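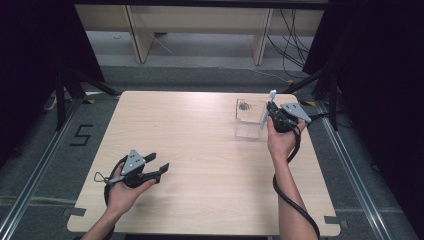 Section 4: First-Time Setup of the Flurnus Height-Adjustable Desk

4.1 Before You Start

Complete the assembly in Section 3 before you begin. The desk must be standing upright on its own feet, with all eight frame bolts tightened and the top fastened to both side rails. Do not connect the control box to power until you reach step 5 of 4.3.

You need the following:

4 mm hex key (supplied)
Spirit level
Tape measure
Cable ties (supplied in bag C)
Grounded wall outlet within reach of the power cord

Note: An extension cord may be used only if it is grounded and rated for the load on the label under the control box. Do not plug the desk into a power strip that is itself plugged into another power strip.

4.2 Leveling the Frame

1. Place the desk in its final position. Leave a gap of at least 2 inches between the rear edge of the top and the wall, and the same gap at each side.

2. Lay the spirit level across the top from left to right, then from front to back.

3. Turn the leveling feet by hand. Clockwise lowers the corner. Counterclockwise raises it.

4. Press down on each corner in turn. If the desk rocks, extend the foot diagonally opposite the low corner by a quarter turn and test again.

5. On carpet, repeat steps 2 through 4 after the desk has stood overnight. Thick carpet compresses under the feet.

Caution: Do not extend any leveling foot beyond the red line on its thread. If the floor is too uneven to level the desk within this range, place a hard, flat shim under the foot.

4.3 Connecting the Control Box

The control box mounts under the top, between the crossbar and the rear edge. The socket side faces the rear.

1. Slide the control box onto its two screws and push it toward the left leg until it stops. Tighten both screws.

2. Insert the left leg cable into socket M1 and the right leg cable into socket M2. Each plug has a latch and clicks when fully seated.

3. Insert the keypad cable into socket HS.

4. Tie the cables to the crossbar with the cable ties. Leave a slack loop beside each motor housing.

5. Insert the power cord into the control box, then into the wall outlet. The keypad display shows three dashes.

Caution: Never pull a leg cable out while the desk is moving. Unplug the power cord first and wait until the display is blank.

Note: If M1 and M2 are reversed the desk still operates, but error messages name the wrong leg.

4.4 Initializing the Desk

The desk does not know its own height until it has been initialized. It will not move upward before this procedure is complete.

1. Clear the floor under the desk, including drawer units, footrests and waste bins.

2. Press and hold the DOWN key. The top moves down slowly, stops, and then rises slightly.

3. Keep holding the key until the display changes from three dashes to a number.

4. Release the key.

5. Measure from the floor to the upper surface of the top. If the measurement differs from the display, continue with 4.5. Otherwise go to 4.6.

Warning: Crushing hazard. Obstacle detection is switched off during initialization. Keep hands, feet, children and pets away from the frame and from the underside of the top.

Repeat the initialization after a power failure, after moving the desk to another room, or whenever the two sides are visibly uneven.

4.5 Correcting the Displayed Height

1. Press and hold M and DOWN together until the display flashes.

2. Use UP or DOWN to set the measured value. The desk does not move.

3. Wait until the flashing stops. The value is stored.

To change between inches and centimeters, hold M and 1 together until the unit indicator changes.

4.6 Storing Positions

Up to three heights can be stored.

1. Move the desk to the height you want.

2. Press M once. The display shows S.

3. Press 1, 2 or 3 before the S disappears.

To recall a position, press and hold the number key. Releasing the key stops the desk at once. A stored height is overwritten without a prompt when you store a new one under the same key.

For a seated position, begin with the elbows bent at a right angle and the forearms parallel to the floor. Use the same elbow angle for standing, and wear the shoes you normally work in.

4.7 Setting Height Limits

A lower limit is useful when a drawer unit stands under the desk. An upper limit is useful below a shelf or window sill.

1. Move the desk to the intended limit.

2. Hold M and UP together for an upper limit, or M and 3 together for a lower limit, until the keypad beeps twice.

3. Test the limit with the arrow keys.

To clear both limits, hold 1 and 3 together until the keypad beeps once. Initialization clears them as well.

4.8 Duty Cycle

The motors are rated for 2 minutes of continuous travel followed by 18 minutes of rest. If this is exceeded, the display shows HOT and the keys are locked. Leave the desk connected to power. The lock releases by itself when the rest period ends.

4.9 Display Messages

E01: Left leg not detected. Check the plug in M1.
E02: Right leg not detected. Check the plug in M2.
E05: Obstacle detected. Remove the obstacle and press either arrow key.
E07: Overload. Remove weight from the top and initialize again.
E09: Sides uneven. Initialize again. If the message returns, unplug the desk and contact Flurnus service.

Continue with Section 5, Cable Tray and Accessories.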